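Paper, paste, patience: an afternoon with Edeltraud Schwerdtfeger

January 16, 2021

She picks up on the second ring and is already talking. Something about the paste. It has gone lumpy, the phone is on speaker, would I mind if she carried on stirring. I would not mind.

Edeltraud Schwerdtfeger has been hanging wallpaper for most of her working life, first in the north of Germany, then over here, and now mostly in other people's spare bedrooms with a mask on and the windows open. Her shop, Drallo, is shut to the public at the moment. Orders by phone, rolls left in the porch. She says she's never been busier.

"Everybody is at home looking at their walls," she says. "In December I had people ringing me on Christmas Eve. One man wanted stripes by Boxing Day. I told him, you can have stripes, but they will be crooked stripes."

Did he get them?

"In January he got them. Straight."

She trained under an uncle who would not let her touch a roll for the first year. Sweeping, soaking, scraping. Mostly scraping. She still thinks it was the right way round. People want to go straight to the pretty bit, she says, and the pretty bit is one day out of four. The rest is filling, sanding, sizing, waiting. She is rude about anyone who papers over old paper. Ruder about woodchip, which she calls a punishment.

I ask what a beginner should buy. Long pause, stirring noises.

"A good brush. Not the dearest. A plumb line, which costs nothing, you can make it with string and a key. And one roll more than you think."

The extra roll comes up three times in our conversation. She has a long story about a stairwell, a customer called Akgül, and a pattern that was discontinued between the first drop and the last. The batch numbers didn't match. You could see it from the street, she says, in the evening with the lights on. They ended up moving a bookcase.

Her assistant, Jannik Stöcker, joins for a bit in the middle. He came to her from a print works and does the small-run designs they sell under the name Plitine. He's quieter. He likes the technical end, how inks sit on non-woven paper, why a blue can look purple in a north-facing room. The cheapest Plitine roll is £15, the dearest £119, and he's slightly embarrased by the dear one. It's hand finished. They have sold 2 of them.

What do people ask for? Leaves, he says. Still leaves. Bit of a swing back to small florals. And animals, far more than he expected when he started.
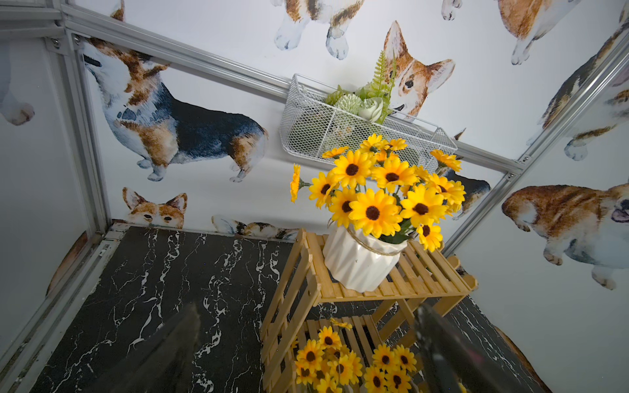 Animal papers are a menace to hang, according to Schwerdtfeger, and she means it fondly. A stripe forgives you at the top, a leaf forgives you nearly anywhere. An animal has a face. You have to decide where the face goes before you cut, and you have to know what will be stood or fixed in front of it. Take watercolor corgis on white, a cheerful pattern and quite an easy one to look at, but there's the big tricolour dog in profile with a rail running across where its head should be, and the one with the orange and white ears peering down over a wire basket. "The basket one I like," she says. "He looks as if he wants what is in it. The other, no. I would have dropped him a hand lower." Jannik says he would have left it. They argue about this for a while and I make a cup of tea.

Back to the trade. I wanted to ask about money and she's very open about it. A bad year, then a mad one. Her main supplier, Grikar, put prices up in the autumn and she swallowed it until she couldn't. The biggest single job last year came to £2,080, a whole ground floor with a curved wall in the hall. She would do the curved wall again tomorrow. She would not do the ceilings again for any money, her shoulders are finished with ceilings.

Is anybody coming up behind her? Jannik, obviously. Beyond him she isn't sure. Colleges teach it as a couple of weeks inside painting and decorating, and she thinks that's mean. "You learn it by ruining paper. It has to be somebody's paper. Mine was my uncle's, he shouted, it was fine."

She has opinions on peel-and-stick (for cupboards, maybe), on feature walls ("one wall is what you do when you are afraid of the other three") and on lining paper, which she would make compulsory. On doing round radiators she simply says take the radiator off. People never do. They poke at it with a ruler.

Last thing, I ask what's on her own walls. She laughs, properly, the spoon goes down.

"Paint," she says. "White paint. It needs doing."

Then the paste was ready and she had to go.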